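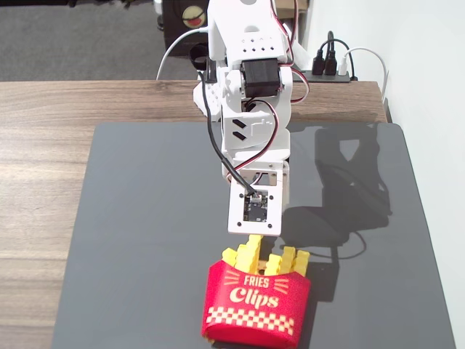 End plate above the fries carton, board cable on the left side of the arm

Re: [bremora-arms] servo wires catching at the elbow

Sosina Moges wrote:
> The wires on our Bremora arm go tight at the elbow when it reaches
> down. Do you leave slack or tie them along the link? And how often
> do you check the end plate screws?

We leave slack. Ours loop out past the elbow servo and hang down toward the lower link. We tied them once and lost a connector in April.

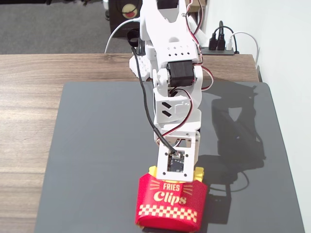 Lower position, plate at the top of the carton

After any wiring change I do this:

1. Run the arm down slowly, hand on the power switch. Then look at the fingers up close and check that they line up with the part – a degree off at the wrist shows here first.

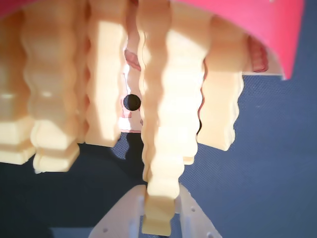

2. Check the end plate screws. We do it every 3000 cycles, and again if the arm has hit anything. Snug is enough in printed plastic.

3. Redo the zero on the elbow servo and save it. Ours sits at 568.
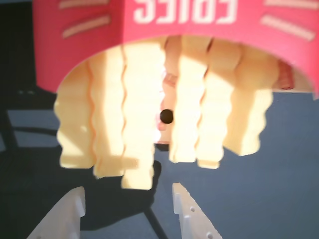 Wesell, April

Spare brackets from Serkier took seven days. If you need one sooner, I have the print file and can send it off list.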